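Buvcombe Short Film Festival – anyone going this year? (and the submission fee thing)

Forum: Festivals & Screenings
Started by reelandspool

reelandspool
June 11, 2025

So the Buvcombe lineup is up. 82 shorts, seven blocks, same two screens as last year. Bitine got in, which I'm really happy about, saw a rough cut at Kominari over the winter and it stuck with me. Forty minutes of a ferry terminal and somehow I wasn't bored once.

Anyway. Wanted one thread for the whole thing instead of the usual five. Passes, blocks, where to eat, who's got a film in. Also I guess we have to talk about the fee.

grainyday

Going. Got the full pass the minute it went up. Block 4 is the one to beat imo, Bitine plus the two animated ones plus that courthouse doc.

The fee is bad though. 4000 entries and 82 slots, everybody else basically paid for the party.

halfreel

Been a screener for smaller fests (not this one) and the fee pays for a lot more than a party. Projectors, insurance, the venue, DCP checks. You want it free, fine, then you get a link on a website and no screen.

grainyday

Never said free. Said it's bad. They went up AND cut the waiver for students. Pick one.

tinroof_matinee

My film's in block 6! First time getting in anywhere, tenth rejection was in October and I almost quit submitting. It's a kitchen thing, one room, two actors, no real budget. Built most of the set in my sister's garage. 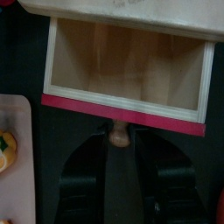

BLOCKS AND TIMES (copied from the program, check the site before you go)

Block 1 – opening night, Main Screen, 7 pm
Block 2 – docs, Small Screen, noon
Block 3 – family, Main Screen, 10 am
Block 4 – Main Screen, 8 pm, this will sell out
Block 5 – experimental, Small Screen, 9 pm
Block 6 – first films, Small Screen, 3 pm
Block 7 – winners, Main Screen, closing night

reelandspool

Congrats tinroof!! Block 6 is always the one I end up telling people about. Times above are mine, typed fast, if I got one wrong yell at me.

slowpan

Block 5 is 9:30, not 9. They moved it, there's a note at the bottom of the program page.

Also going to be the grump here. Bitine at forty minutes is not a short. It eats half the block. Thats three or four other films that got a no so one could get a yes.

reelandspool

Cutoff is forty including credits. It's in the rules.

slowpan

I know it's in the rules. I'm saying the rule is dumb. Cap it at 25 and you could program another dozen people.

halfreel

Kind of agree with slowpan and I don't love that. Long shorts are murder to program. You end up building the whole night around one title and if people don't like it they walk at the halfway point and the last two films play to nobody's mom.

grainyday

Then put it last.

halfreel

Then everyone's tired and it's forty minutes.

tinroof_matinee

Mine's nine minutes and I cut it down from sixteen, so no dog in this. But I'd sit through Bitine. The trailer is gorgeous.

Question for people who've been – is the Small Screen sound ok? We have a really quiet mix. Long stretch with just a fridge hum and I'm scared it'll disappear.

reelandspool

It's fine if you sit in the middle. Small Screen holds 444 and sounds great up to the aisle, then it gets boomy under the balcony. Ask for a tech check. They do them the morning of, you have to email, it's not automatic.

halfreel

444 is the Main. Small is way less than that, no way it's 444.

reelandspool

Right, yes, Main. Sorry. Typing at work. Point about the balcony still stands, that one is the Small.

slowpan

And send a backup file. Separate drive. Saw a film at Kominari stop dead two minutes in, no backup, director standing there in the aisle. They skipped it and moved on. Awful.

tinroof_matinee

Ok emailing them tonight, thank you. Backup drive also going on the list. The list is long. Still need a poster, a still for the program page and a one line synopsis that doesn't sound like a greeting card. 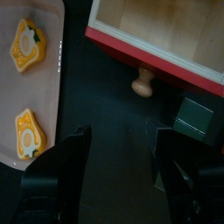
slowpan

Skip the poster if money's tight. There's one board in the lobby and by the second day it's six layers deep. Put it into postcards, leave a stack by the coffee. And keep the synopsis to who wants what. No "meditation on" anything please.

grainyday

Disagree, do the poster. The jury walks through that lobby too. Doesn't have to be fancy, mine was black type on yellow paper and two people brought it up after.

halfreel

Postcards, hard agree with slowpan. Twice in one thread, worrying.

reelandspool

Food, before I forget. Bañez across from the venue is open late and does the big bowls, but they stop seating when block 4 lets out so go before. The pizza place is gone. No idea what's in there now.

Still have a spare for block 2 if anybody wants it, face value, pm me. Not holding it past the weekend.

grainyday

Is the Q&A after block 4 or are they doing all of them on closing night again? Last year was a mess, eleven directors on one mic.

slowpan

After each block this time. Ten minutes, so one guy with a comment and then everyone out.

tinroof_matinee

They wrote back already! Tech check at 8:15, they want the file on a drive and a stereo version too just in case. Does anyone know if the side door is open that early or do I go around front

halfreel

Side door. Knock hard.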